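Leltham Bench Cell: Questions We Get a Lot

How long does setup take in the morning?

Give yourself 13 minutes if the cell was parked properly the night before, and a bit more if it wasn't. Home the arm first, then put up the backdrop and set the table. Please don't swap that order, even if you're in a hurry — the homing move swings wide and it has knocked over a stand before.

Where do the flag and the tray go?

The tray goes down first, toward the back, and then the flag a little in front of it and to the left. Leave the rest of the table clear. It doesn't have to be perfect to the hair, and Kaisu Pesonen is always happy to come and look if you're unsure.
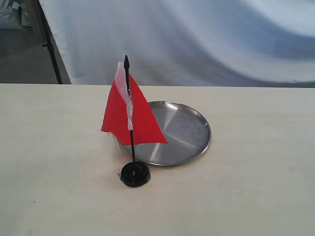

Red flag and steel tray set out, backdrop up.

The cloth on our flag is getting a little frayed. Do I need a new one?

Not for a few loose threads, no. Snip them if they bother you. If the cloth starts slipping on its pole, though, ask us for a spare, as a flag that sits differently each time will throw off your practice runs.

How often should I wipe the table?

Once a day with a soft dry cloth, and again whenever you notice specks. Check near the flag base too, where little bits like to collect.

The arm stops short of the tray. What now?

Nine times out of ten it's the table that has been bumped. Run the touch-off routine again at 49 percent speed, and if it still stops short, write to Wafula Kirui with the log attached — he really doesn't mind.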